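4.2 Creating a bloodline record

A bloodline record stores the lineage of a vampire character and the disciplines that the character may draw on. Records are kept in the Mirnavance chronicle file and can be shared between tables running Skolell 2 or later.

1. Open the chronicle and select Lineage, then New.

2. Enter the name of the sire. If the sire has no record, type Unknown. Do not leave the field blank.

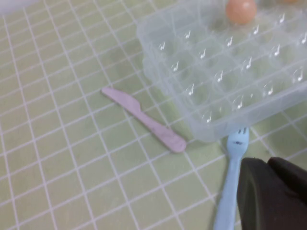 3. Set the generation and the blood pool. Pool points may be tracked on screen or with counters at the table. For counters, a clear plastic tray divided into rows of compartments is suitable, with one compartment to each point. Select Manual Pool if counters are used, or the program will deduct points a second time at sunset.

4. Choose a clan template. The Heo template allows 3 disciplines. The Preltura template allows two, and locks the third until the character has served a full season at court.

Note: Templates edited by the storyteller are marked with an asterisk. Ximeng Du's October revision of the Preltura template replaces the one supplied with Skolell 2.
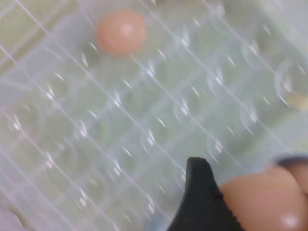
Fig. 7. Tray with one egg.

5. Enter the year of embrace. The program accepts any year from 359 to 2040. Years before the founding of the sire's house produce a warning but can be saved.

Caution: Changing the sire after step 5 clears all inherited flaws. Export the record first.

6. Select Save. The record appears in the lineage tree below its sire. 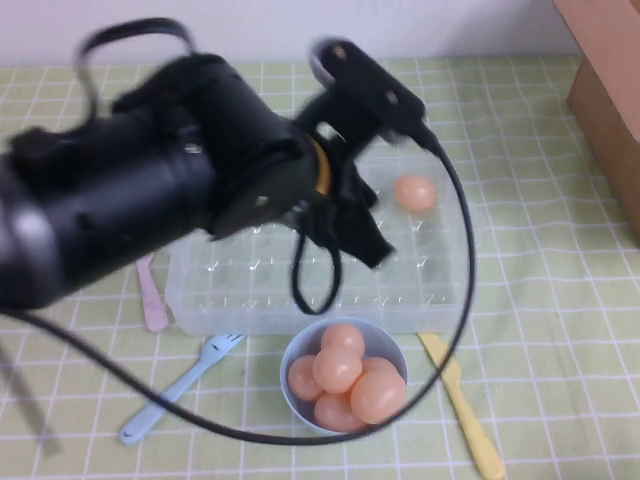

4.3 Merging two lineages

Both records must be closed before merging. The elder record keeps its number, and the younger is moved to the archive.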